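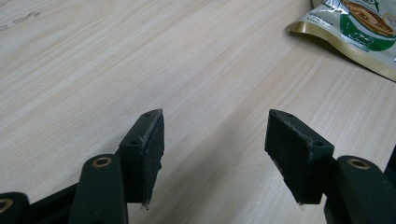
Pads as of this afternoon, fingers open, snack wrapper at top right

Forum > Grippers and Hand Tools > Troubleshooting log
Filed under: Worn parts, Household chores, Still open

Thin packaging keeps slipping out of the fingers, pads look tired

Hi all, chatty ticket incoming, sorry in advance (I type the way I talk). I'm using the hand-held gripper to work through a list of kitchen table chores for our Clokska project, the idea being that whatever I can do with two fingers and no thumb, a machine ought to be able to learn sooner or later. Cups, fine. Sponges, fine, even kind of fun! Snack wrappers are driving me up the wall.

The chore is dead simple on paper. Pick up the crumpled foil package, carry it across the table, drop it in the bin. A toddler can do it. With the gripper I get it up, I get it moving, and then somewhere past the middle of the table it slides out of the bottom of the grip and I'm back where I started.

What I see on the tool: both friction pads are scuffed, with gray dust and lint stuck along the top edges. Each one is fraying at the bottom too, and on the left finger a little ragged piece is hanging down. The brass-colored bushings on the arms look okay to my eye, and the plastic only has light scratches.

Log so far

Try 1. Did nothing, just wanted a baseline. Out of 30 pickups I dropped the wrapper 18 times. Ouch.

Try 2. Squeezed harder. The foil crumples more and pops out sideways, so this was worse and I quit early.

Try 3. Came in lower, with the fingertips nearly flat on the table. Much better at getting hold of the thing, because the pointed tips slip under a curled edge if there is one. No help at all with the carrying part. It also got me wondering how much of the fraying is my own doing, from scraping the pads along the wood all month.

Try 4. Swapped the foil for a paper napkin, same table, same grip. Dropped it 3 times out of 30. So the pads still grab paper, and it's slick stuff they've given up on.

Haven't cleaned the pads yet. The Leitner sheet that came with my set says a damp cloth and no solvents, but with that torn bit I'm scared of pulling the rest off. Does anybody trim the loose piece first? Or do I go straight to new pads? I've got one spare pair from Riren in the drawer and I'd like to save it for February, when we do the long sessions.

Bigger question, and feel free to skip it – are we kidding ourselves about table clearing? I watch the Nosia demos and it's always a mug or a nice stiff box. Real tables have wrappers on them, and crumbs, and that one sticky patch. I do believe machines will get there. I've seen our arm stack bowls neater than I do (not a high bar!). But if I can't carry a snack wrapper with my own arm doing the steering, I don't see how a trained model does it with the same two pads. My money would be on softer fingertips before smarter software, and I'd love to be told I'm wrong.

Update, 4:40 p.m. Checked the screws on both finger blocks. All snug, so I'm ruling out a wobbly finger.

Update, 5:15 p.m. Tried folding the wrapper over once before lifting it. Carried it to the bin every time! Feels like cheating, though, as I used my other hand for the fold. Going to see if I can do it with the gripper alone by pinching one edge and pressing it against the table. Leaving the ticket open.

Comments (4)

padpuller: Trim it. Small sharp scissors, cut flush, then the damp cloth. A hanging bit only catches and tears further up.

greasy_bearing: Same trouble here with chip bags. Lint was most of it for me. Tape pressed on the pad and peeled off slowly got up to half my grip back, but I wouldn't do it near a tear.

tablecloth77: Your low approach is what wears out the bottom corners, I think. Mine went the same way until I put a thin mat down.

greasy_bearing: The fold counts if the gripper does it. Please post how that goes, I want to steal it.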